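Ticket 835: drawer on countertop cabinet slides open by itself
Product line: Erkden small cabinet, single drawer
Status: Open, waiting on customer
Opened: 2024-12-13

Hi Skultov support!

I'm writing about the little Erkden cabinet I bought from you for my kitchen table corner. I love it, let me say that first, because the rest of this is going to be me complaining about the drawer. It won't stay shut. I push it in, it closes with a nice soft thunk, I go do something else, and when I come back it's crept out by a finger's width. Bump the table and it comes out a lot further than that.

Some background so you don't have to ask. The cabinet sits at the back right of a brown table, with my toaster oven in front of it. The front of the drawer has the black bar handle, which I put on myself with the two screws from the bag (the handle is fine, very solid, no complaints). I keep tea in there and not much else. The label on the underside says the drawer can take 5 pounds and I promise I'm nowhere near it.

What I've tried so far:

First I emptied the drawer completely and left it overnight. Same thing in the morning, open a crack. So it isn't the weight.

Then I took the drawer all the way out and wiped down the runners with a dry cloth, as your care sheet says. There was a bit of sawdust in the left one, and I got really excited, thought I'd found it! Put it back, slid beautifully, and an hour later it was out again. If anything it runs more easily now, so thanks, I guess.

After that I swapped sides with the mug tree, so the cabinet went to the middle and the mugs went on the right. No change, and I kept hitting the mugs with my elbow when I used the oven, so everything went back. The mug tree is at the top of the table again with the teal mug and the pink one on it, the corn basket is over on the left, the plates are in their stand below that. I'd like to keep this arrangement if I possibly can, it took me ages to settle on it and I like having the center clear for rolling dough.

When the drawer is out it comes over the tabletop, on the same side as the oven. 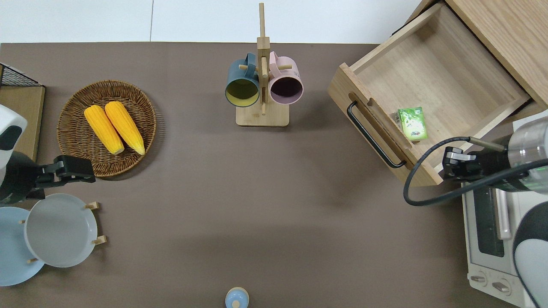 Skultov Support: Thanks for such a thorough write-up. A drawer that drifts open empty is nearly always on a surface that tips forward, or else the stop clip at the back of the runner has been left out. Could you put a marble or a round pencil on the table in front of the cabinet and let us know which way it rolls? After that, please take the drawer out once more and feel along the back of each runner for a small plastic clip. Erkden cabinets made before January shipped with the clips in a separate bag, and they're easy to throw out with the packaging.

Okay, I did the pencil thing. It rolled toward me! Not fast, but it definitely went, and it went from every spot I tried along that side. I never noticed, and I've been rolling out pie crust on this table for ages. It's an Engelhardt table with screw-in feet, so I turned the two front feet out until the pencil stayed put.

That helped a lot. The drawer stayed closed all evening and through breakfast. But when I lean on the table to knead, it still pops open a little, so I went looking for the clips. There's one on the right runner, tiny and gray. On the left there's just an empty slot. I went through the box the cabinet came in (yes, I still have the box) and found a bag with spare screws and the paper sheet, no clip.

So, two questions. Can you mail me a left clip, or is that something I can pick up at the Ivine store? I'm over that way most weekends and would be happy to save you the stamp. And do I need to take the handle off to fit it, or does it just press in from the back? The sheet only shows the right side and I don't want to force it and crack the slot.

For now I've got a folded bit of cardboard wedged under the drawer. It holds, it's just annoying every time I want tea.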